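Three weeks with the Brulteck two-arm kit

I've wanted a pair of robot arms since I was in college, and for most of that time the honest answer was that I couldn't afford one arm, let alone two. So when Archana Pathak told me her makerspace had a Brulteck bench kit that was sitting idle for most of June, I drove over the same evening and loaded it into the back of my car before she could change her mind. (Thank you, Archana! It's coming back, I promise.)

What you get is two white arms, two grippers, a base unit that sits between them, the power supplies, a camera and a license for Flerero, the software that ties it all together. The kit lists at 855 a month to rent if you go through Bognár, the distributor, with a two-month minimum. That's real money for a hobbyist. For a small lab or a school it starts to look pretty reasonable, and I'll come back to that.

Setup took me one long afternoon. The bases bolt to the edge of a table and the bolts are a decent size, but the clamping plates are fussy about thickness, and my dining table turned out to be just a hair too thick at the lip. I ended up borrowing a table from my sister-in-law, Piroska Pálfi, who asked only that I not scratch it. I have put felt under everything. Once the arms were on, Flerero found both of them right away, ran them through a little wake-up stretch and asked me to touch each gripper to four calibration points. After that, they knew where they were. I was grinning like a kid.

You teach the thing by doing the job. There's a pair of handles — smaller, lighter copies of the arms — and whatever you do with the handles, the big arms follow. You record a bunch of runs, Flerero trains on them overnight, and in the morning you find out what it learned. The manual suggests at least 300 recordings for anything with more than one kind of object. I laughed when I read that, and then I sat down and did them over nine evenings with a podcast on, and it was weirdly relaxing. Somewhere past the first hundred, my hands stopped thinking about it.

I picked table clearing as my project because it's the chore I'd most like to hand off. Plates with a bit of sauce left on them, small stuff lying on a tray, things that overlap and don't sit flat. Most demos you see online use clean foam blocks, and I wanted to know how the kit does with the kind of mess a real dinner leaves behind.
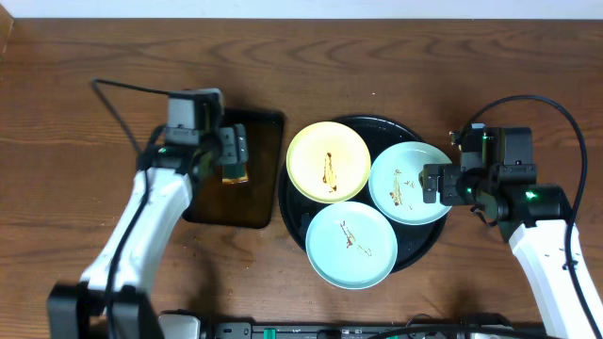 The grippers are the best part of this kit, and I'd say that even if I'd paid full price. Each one has two fingers that close evenly, and you can set the squeeze in Flerero with a slider. On the low end, it will hold a grape. I tried it with a bunch of them and lost only the first, which was my fault for leaving the slider where it had been for a coffee mug. Small things are a pleasure to pick up once you get the approach angle right. Plates are harder. You have to come in low from the side and get one finger under the rim, and if you're off by a little, the plate just slides away from you. I got much better at this with practice, and so did the trained version, although it still has nights when it pushes a plate halfway across the table like a cat.

I also love the status lights. Green means the arm is live and listening, and you can read it from across the room, so I always know before I reach in. Small thing, but I've used equipment where you had to go find a laptop to learn the same fact.

Now the gripes, because I do have some. The cables run on the outside of the arms. They have enough slack for anything I tried, but they swing around when you move fast, and one of them caught the handle of a pitcher in my first week. The pitcher was empty. I've since clipped that cable down with a strip of hook-and-loop tape and it hasn't happened again, but at this price I'd like a clip in the box. The fans in the base unit are louder than I expected, too. You can talk over them fine. You would not want to watch a movie next to them.

Flerero itself is good and occasionally maddening. Recording is one button. Deleting a bad run is four clicks and a warning message, and you make a lot of bad runs. I wrote to support about it and got a friendly reply the next morning saying a one-click discard is planned for the next release. They also told me about a keyboard shortcut that isn't in the manual: hold shift and tap the back arrow and it throws out whatever you just did. That saved me hours.

People keep asking how this compares with the Ununel kit, which I used for a weekend at a workshop last year. Ununel is cheaper and its software is prettier. Its arms felt shakier to me at full reach, though, and I remember fighting the grippers all weekend. If you only want to stack blocks and learn the basics, I'd take Ununel and keep the difference. If you want to pick up awkward, slippery, everyday things, Brulteck wins by a good margin.

As for results, my last overnight training gave me a model that cleared the table without help in 29 runs out of 40. I know that won't impress anyone who does this for a living, but I taught it that! In the evenings! At a borrowed table! Most of the failures were plates that ended up too close together for the fingers to get between them, and I think another batch of recordings with the plates crowded up would fix a lot of it.

On the rental question, I'd tell a teacher or a small lab to go for it, and to plan the recording time before the clock starts so the first month isn't spent on clamps and calibration. For one person at home, find your own Archana first. I have the arms for another week and I'm going to try forks next, which everybody on the user forum says is a terrible idea.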